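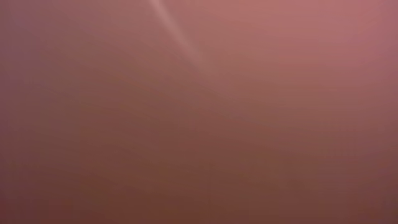

Vol. 5, No. 2, p. 200

3.2 Colour and sheen at very short distance

Figure 2. Surface at very short distance, out of focus. A pale streak runs down from the top, left of centre, and fades near the middle.

The second part of the study dealt with how surface colour in the home is judged when there is nothing else to go by. In the Finden survey, carried out in May, householders were asked to name the colours of things they handled daily. Most gave one word for each item, and the word was usually the same whether the item was matt or glossy. We wanted to know how far a single word holds once shape and edge are removed.

Figure 2 gives a case of this kind. No outline or texture can be made out, and the object cannot be named from the figure alone. What is left is a range of pinks and browns. The upper right is a warm salmon pink, the left side is duller and closer to mauve, and the changes between them are gradual. A reader asked for one colour might fairly answer 'dusty rose', but that word leaves out a good deal of the left side.

The pale streak needs separate treatment. It is narrow and fairly bright at the top, then widens and softens as it goes down. We read it as reflected light and have left it out of the colour naming. Deligiannis scoring, which we used throughout, allows for this – a highlight is entered under sheen and takes no part in the hue score. The streak has a slight gloss, so the surface was entered as 'some sheen', the middle grade. A higher grade calls for a highlight with at least one sharp edge, and the edges here are feathered.

Two points follow for the Olteo colour list. The first is that the present entry for pink is too wide, as it takes in both the salmon and the mauve ends. The second is that sheen should be noted before colour is named, while the observer is still looking at the light. We return to the wording of the list in Section 5.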